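April, 16:40 – maple board, second fitting

Changed the board on the blue table after lunch. The old one from Trastberg had a hollow in the middle, 0.8 mm by the feeler gauge, so I put it aside for cutting into small blocks. The new one is maple strips glued side by side, 18 mm thick, from the Seltthorpe delivery.

I sanded the top with 180 and then 240, always along the strips. One glue line near the back was still proud and I took it down with the card scraper. After this, one thin coat of the Umard oil, wiped off after 13 minutes. The smell is strong, please keep the door open.

Both front corners are bolted down to the plate. First I tightened too much and the wood began to crush under the head, so I went back and used 8 Nm. This is enough – the board does not move when I push it with the hand.

Ziad Atallah asked if we can plane the board again later. I think yes, one time, but then the bolts must sit deeper.
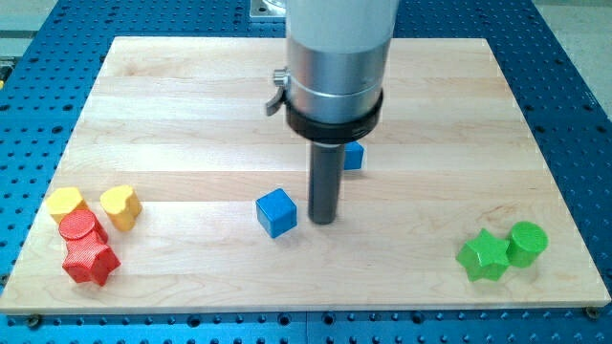
Still to do: check flatness again tomorrow morning with the Brunner straightedge, and order one spare board in the same thickness.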